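**Sidus paper cups, from the Drirna tabletop line**
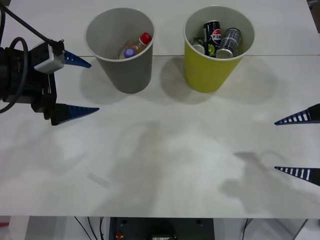
Yevdokiia Kovalchuk wrote to us in March that she had bought a sleeve for a birthday and ended up keeping half of it back for her desk, her windowsill and the drawer where the batteries live. We hear that sort of thing a lot, and it makes us very happy!

The Sidus is a plain, cheerful paper cup with a white rim, and we sell it in gray and in a yellow-green that people either love right away or come around to by summer. It stands upright nicely on a table, and it's roomy enough to gather up little things that would otherwise roll off somewhere — small bottles, play-kitchen cans, crayons, the odd screw cap. If you're setting up a pretend shop or sorting a toy pantry, one color for drinks and the other for everything else works very well (my own kids changed the rule every ten minutes, but the cups didn't mind).

**Good to know**

- Colors: gray, yellow-green
- Holds: 310 ml
- Height: 90 mm
- Item number: 3164
- Full carton: 2000 cups, one color per carton

Please keep them out of the dishwasher. For dry storage they last a good long while, and a quick wipe inside with a dry cloth is plenty.

Mixed sleeves are packed by hand at Romaniuk, so if you'd like more gray than green, write it in the order note and Gunhild Hafþórsson will see to it. The matching lids from Cisine are sold separately and fit both colors.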